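Gidano Celebrity Apology Corpus

Gidano is a collection of public apologies and non-apologies put out by actors, singers, presenters and their press offices after a public row. It was put together to study how these statements are worded and how fans and other famous people answer them.

What is in it

The current release holds 1,923 statements from 465 public figures. Each record has the text of the statement, the kind of outlet it first appeared in (social post, magazine, television interview, press release), the year, and a topic label. Names have been swapped for codes. The key is kept apart and is not part of the download.

Files

statements.csv - one row per statement
replies.csv - public replies from other celebrities, linked by statement code
topics.txt - the topic labels with a short note on each
splits/ - the Sollow and Joseph splits

Sollow is the split most people will want. It divides the statements by person, so nobody in the training part turns up in the test part. Joseph divides them by year and is harder, as the wording of apologies has changed a good deal with social media.
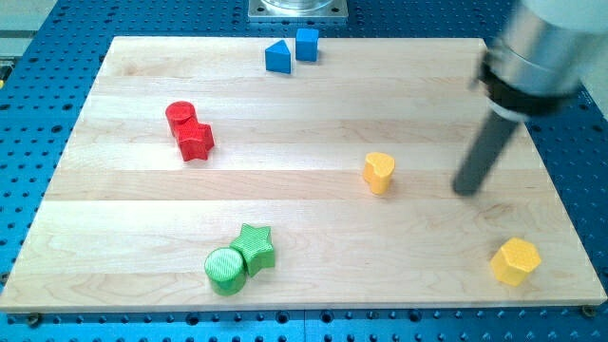 Coloured shape blocks on a wooden board.

How the labels were made

Every statement was read by 2 people working apart. They marked whether it names the offence, whether it names the people offended, and whether it blames someone else, such as a reporter or a tired assistant. Where the readers disagreed, a third reader decided. There were 97 statements that the third reader could not settle either, and these carry the label "unclear". Please leave them in when you report results, or say that you took them out.

Known problems

Most of the statements are in English and come from British and American outlets. Deleted posts are only there if a newspaper quoted them in full. Statements from soap actors are thin before the social media years. Sarcasm is not labelled, and some of the shorter posts could be read either way.

Replies were gathered with Dudier, our own collection script. It misses replies made on radio.

Use

Free for research and teaching. Do not use it to work out who wrote a given statement, or to write statements in a real person's name. Corrections to labels are welcome and go into the next release, planned for May.

Contact: the Gidano maintainers | © Gidano project | Back to top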